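Unplugging and Refitting Small Wire Connectors

Most of the boards that come across a repair bench fail at the plugs before they fail anywhere else. A pin gets bent, a latch snaps, or a wire pulls out of its crimp because somebody tugged on it. The tips below apply to small control boards from heaters, pumps, alarms and similar household gear.

Before you start

Disconnect the power and leave the unit alone for a while. Large capacitors can hold a charge after the plug is out of the wall. Check across them with a meter before your fingers go near the board. If you aren't sure how to do that, stop here and take it to someone who is.

Clear the table. A light-colored top is best for this work, as a dropped pin or screw shows up right away. Mine is a plain top from Murnitz and it has held up well.

Taking a plug out

Look for the latch first. On most white housings it is a small tab on one long side. Press the tab, then pull on the plastic body. Never pull on the wires.

If the plug is stiff, rock it slightly end to end. Side to side will bend the pins. Yoshinori Kinoshita taught me to use a wooden coffee stirrer under the lip of a stubborn plug, and I keep a bundle of 4 in the drawer for that.

Mark both halves before they come apart. A dot of paint pen on the plug and a matching dot on the socket is enough. With two plugs of the same size on one board, use two colors.

Putting it back

Keep the board in its frame or case while you work if you can. It sits flatter and you have something to hold other than the components. Bring the plug in straight from above the socket, or straight from the side if the socket faces outward, and let the wires hang loose so they don't twist it. 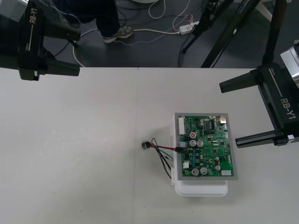
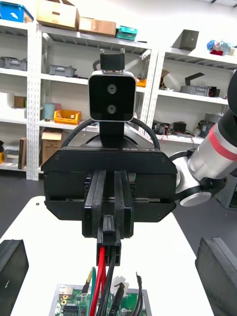
Push until the latch clicks or the plug stops moving. Give the body a light tug to check. If it took real force, take it out and look at the pins – one of them is probably leaning.

Loose ends

Buzzers, sensors and other parts on short leads should stay where they can't swing onto the board. A bit of masking tape on the table will do. Bare crimped ends get their own piece of tape until they are screwed down.

Sort spare plugs by pin count. I bought a box of 300 from Grusudard and tipped them all into one jar, and it took most of a Thursday to undo that. Sandwich bags with the pin count written on the front work fine.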